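I was 9 when my grandmother let me pick the curtains for the back bedroom, and I picked plaid. Red, loud, enough of it to cover a barn door. She hung them anyway (bless her!) and they stayed up until the sun had turned the top half pink.

So when I moved to Ditthorpe and found a bolt of red plaid at Swanepoel, the fabric shop down by the bus depot, I bought the lot. I had one window in mind. By March I'd done the kitchen, the landing, two cushions and the inside of a cupboard, and I was eyeing the dog's bed.

The trouble with plaid is matching it up. My first pair of curtains met in the middle like two people who'd had a fight, with one side a good inch lower than the other. I unpicked the whole thing at the table, radio on, swearing quietly.

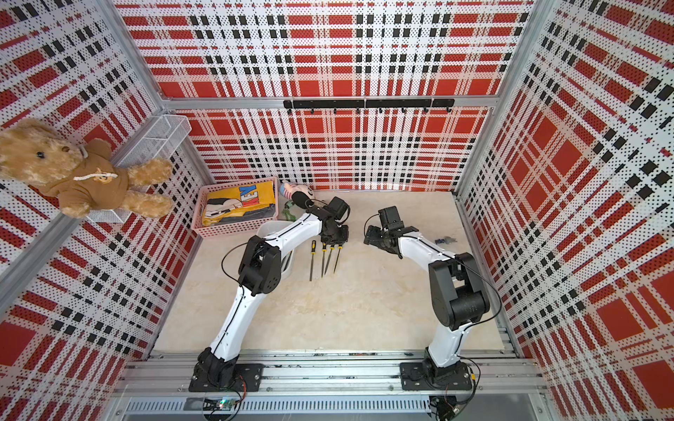
Nandi Nkosi told me I'd been cutting it wrong for years, that you lay the first panel on top of the second and slide it until the bars disappear, and only then pick up the scissors. Buy one extra repeat per panel, she said, and stop being cheap.

I am cheap, though! The bolt cost me $80 and I wanted every scrap of it. But I tried her way on the bathroom window and the bars ran straight across, seam and all, and I kept going back in there just to look.

Next up is the hallway, where the ceiling slopes and nothing hangs straight. I've got 81 inches of fabric left and a very patient dog.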